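Search products... Go

Stosura Desk Whiteboard, Small

Print | E-mail this page

A small dry-erase board for desks, kitchen counters and classroom tables. It is light enough to hold on your lap and fits in most school bags. The board weighs 900 grams with the marker tray attached.

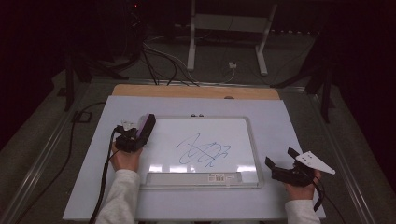 Wipe the surface with a dry cloth after each use. For marks left longer than a day, use Willik board spray and let it sit for a minute. Do not use scouring pads or kitchen cleaners.

Sold singly or in classroom packs of 8 or 16. Orders of more than 70 boards ship on a pallet from our Buschmann warehouse, so please allow an extra week. Markers are sold separately. We stock Emico fine and medium tips in black, blue, red and green.

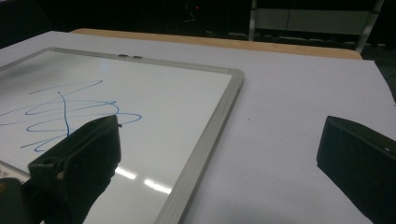
Light grey frame with rounded corner piece and grooved rail.

Replacement trays can be ordered from the parts page.

3 comments | 12 shares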